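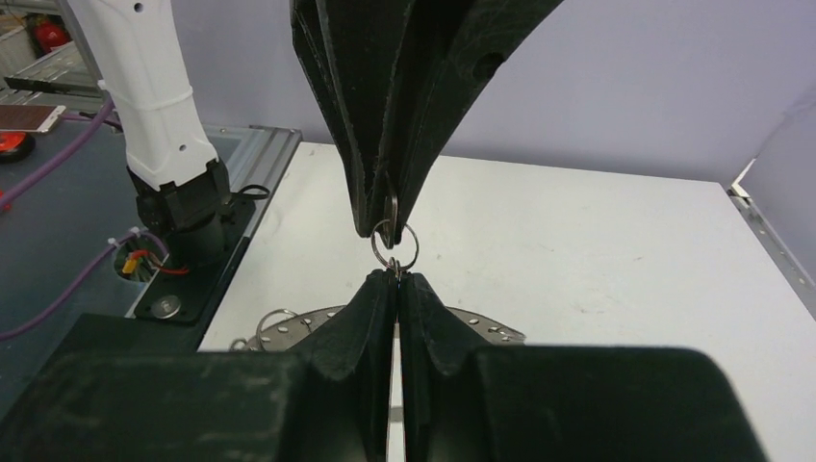
Budget numbers for the second bench are due to Magnus by end of month so pls read this one. Short version: I'd put fingertips ahead of a third arm. Small parts are where we lose time. Split rings are the worst of it, two grippers tip to tip with one key ring between them and there is hardly any finger surface on the thing at all. Worn pads = no grip. We're on our last 2 spare sets.

What I have so far:

fingertip sets, 16 at 87 each, Vostgate quote, shipping not included
cable guides + clips, 800 for both benches (Struan thinks thats high, I don't)
Lirkuvon service plan, still waiting on a price

Not in there: new table top. Can wait till December.

On Trevor's question, see below.

Trevor Cheetham wrote:
> Before we sign anything with Vostgate, can someone tell me
> if their tips fit the grippers we own now? Last time we ordered
> first and asked later. Also, who is paying for the
> mounting plates, us or the Matheson project?

Fit: they say yes, I want one sample set in hand before the full order. Asked for it already, no reply yet. Plates: Matheson, Skye has it in writting. Don't put them on our sheet.

If you want something added send me a part number and a price, not just "more grippers".

Elspeth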